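Mar 10, 2020
By Zbigniew Olszewski

This site uses cookies. By continuing to browse you accept our cookie policy.

The Vinegar Makers of Stumport

The vinegar works at Stumport sits behind the old rail yard, in a brick building that used to store apples. The smell reaches you at the gate. Inside, 55 oak barrels lie on their sides in rows, each with a square of muslin tied over the bung hole.

Jeraslow Cider Vinegar started here with juice nobody else would buy. The apples are small, bruised or the wrong shape for the grocery shelf, and they come from orchards within an hour's drive. They are washed, crushed and pressed on the day they arrive. The juice ferments into dry cider first, which takes the better part of a month. Then it goes into the barrels with a share of older vinegar, and the slow part begins.

Most supermarket vinegar is made in steel tanks with air pumped through it, and it can be finished in a day or two. Barrel vinegar takes at least 6 months. The bacteria live on the surface and turn alcohol to acid at their own speed – faster in summer, hardly at all in January. The barrels are never filled to the top, so that air can get to the liquid.

The taste is softer than I expected. There is plenty of acid, but there is also apple skin, a bit of honey and something like wet wood. The Paterson, a single-orchard bottling made from russets, is the one to buy for salads. The standard bottle is better for pickling, and it costs less.

Share this story
93 shares | 2 comments

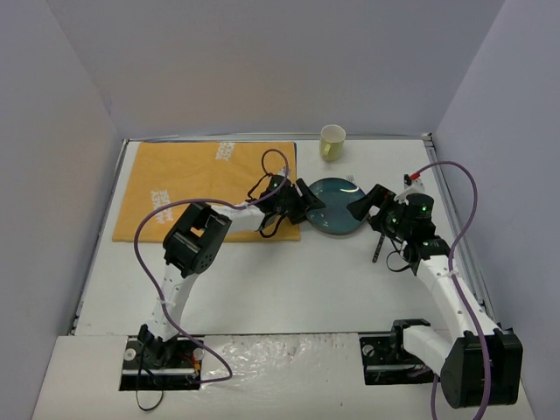

Buying and Keeping It

Look for the word "unfiltered" if you want the cloudy kind. The strands at the bottom are the mother, and they are safe to eat, though most people strain them out. Keep the bottle capped and out of the sun. It does not need to go in the refrigerator.

For a plain dressing, use one part vinegar to three parts oil, with salt and a little mustard. A spoonful also helps a pot of beans, added after the beans are soft. If you add it early, the skins stay tough.

The works is open to visitors from May until the pressing season starts. Bottles are sold at the door, and refills are cheaper if you bring your own glass.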